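Fetisby waterworks site: surveyor sets out the conversion case

The former waterworks at Fetisby has been empty of staff since its pumps were switched over to the Zedow main, and its owner, the property company Unus, intends to offer the freehold for sale in June. Cyrill Bachmann, the surveyor preparing the sale particulars, describes it as a straightforward site with two awkward buildings on it.

The pump hall and the filter house are both listed. Together they provide 3,790 square metres of internal floor space, measured gross. The remaining structures are post-war stores and a garage block, and the planning brief allows for their removal.

"The listing covers the external walls, the roof trusses and the travelling crane in the pump hall," Bachmann says. "A buyer can put in floors, but they have to be self-supporting. You cannot hang anything from the trusses, and the crane has to stay on its rails."

An outline layout drawn up by the architects Zaugg shows 50 flats in the filter house and a new block on the site of the garages. The pump hall is marked for workspace on the ground floor, with a gallery level above. Bachmann stresses that the layout has no planning status. It was drawn to test daylight and access, and a purchaser may discard it.

Access is the part of the brief that has changed most. The existing gate opens on to a lane too narrow for two lorries to pass, and the highway authority has asked for a second entrance to the north. Kwadwo Dramani, the planning consultant on the scheme, says the land needed for it is already within the title.

"The visibility splay works on the drawings, provided the boundary wall is set back," he says. "The wall is not listed in its own right, but it stands in the curtilage, so consent is needed. I would allow 18 weeks for that application and run it alongside the main one."

Ground conditions are less settled. Boreholes have been sunk near the filter beds, where made ground lies over clay, but none beneath the garages. Dramani expects piled foundations there. The survey also records more than 200 metres of disused cast-iron pipe, most of it shallow enough to be lifted during site clearance.

Bids may be conditional on planning. Bachmann says Unus will look at the length of the condition as closely as the price, and that a separate offer for the pump hall would be considered if it came with a workable right of way.

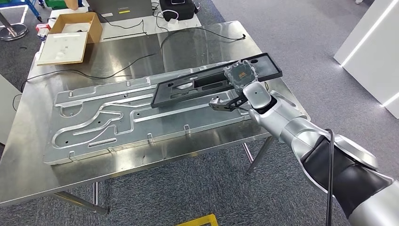 Who will be responsible for removing the disused pipe?

The buyer will, as part of site clearance, and the cost should be allowed for in the bid.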